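Clamano Reading at Home Pilot
Progress report to the Abeysekara Fund
29/05/2008
Prepared by Ingeborg Schwerdtfeger

Where we stand

The pilot has now run through the winter and most of the spring. The last report, written before I took over, said the project was "on course to change how families read together." I have gone through the same records and I can't support that sentence. Families have signed up, books have gone out and many of the books have come back. What has changed in the homes is a different matter, and we have very little to go on.

We enrolled 155 families against the target in the grant letter. That number is real and I have checked it against the signed forms. It is also the number I trust least as a sign of success, as signing up took one form and got the family a free tote bag. Of the 155, 35 have borrowed books in every month of the pilot. The rest come and go. Some borrowed once and have not been seen since.

Reading logs

The logs were meant to be our main evidence. Parents write down each evening's reading and hand the sheet in at the end of the month. I sat down with the April sheets and read all of them. A good many were filled in with one pen, in one sitting, with the same number of minutes for every night. I don't blame the parents. We asked tired people to keep a diary for us and offered a sticker chart in return. But I would ask the Fund not to quote the average minutes per night given in the earlier report. I have left it out of this one.

The Zemby reading level test was given to the children in the fall and again in April. Scores went up. Scores go up for children of this age whether anyone runs a pilot or not, and we have no group to compare them with. The publisher's handbook gives expected gains, but for school classes tested by trained staff. Our tests were given by whoever was at the desk.

Book stock and the Ustness site

The Ustness branch has been slower than Clamano from the start. The original plan had both sites open at the same time. Ustness opened late because the shelving order went in under the wrong account, and it lost more weeks when the heating failed. Finn Haberkorn has run it nearly alone and has done well with what he was given. He thinks attendance will catch up by the end of summer. I think it will improve and still fall short, as the bus that most families used has been cut back to two trips a day.

The picture books are wearing out faster than budgeted. Board books hold up. The large paperbacks do not, and we should stop buying them even though they are the cheapest line in the catalog. The bilingual titles are hardly ever on the shelf, which I take as the one clear sign of demand we have. We own too few of them.

The furniture money has been spent in full. The old tables from the church hall were returned and the reading rooms now have plain, pale-topped ones at a height that suits adults better than four-year-olds. I would have bought lower ones.
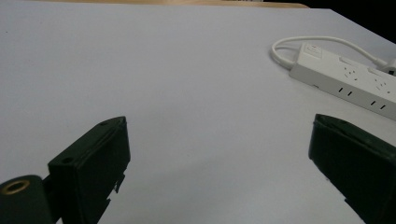

Tabletop with matte finish.

Parent evenings

We held 11 parent evenings. The early ones were talks with slides on why reading matters. The people who came already believed that reading matters, and the people we hoped to reach stayed home. After the new year Finn dropped the slides at Ustness and simply read two or three books aloud with the children there, then let the parents pick something to take away. More people stayed to the end. I have asked Clamano to do the same, with some resistance from the staff who wrote the talks.

Money

Spending is close to plan except for postage and replacement books, which are over, and training, which is under. The training line is under because the second workshop was called off when the speaker pulled out. I do not count this as a saving and would like to carry it forward. The ledger has been sent to the Fund's office separately.

What I would change

The grant letter asks whether the pilot is ready to expand to more branches. My answer at this point is no. We could open another site and enroll another long list of names, and we would know no more than we do today. I would sooner keep the two sites for one more year, drop the nightly logs, and phone a small number of families each month to ask what they read and whether the child asked for it again. I would also pay for someone from outside to give the Zemby test, both to our children and to a group of the same age at a library without the program.

Finn does not fully agree. He feels that the steady borrowers are a good result in themselves and that I am being hard on the rest. He may be right about the steady borrowers. I would like to know how many of them were already regular library users before we started, and the enrollment form never asked. The new form does.

Decisions needed from the Fund

Approval to carry the training money forward.
Approval to replace the reading logs with phone calls, starting with the next term.
A view on outside testing, for which I can send a quote.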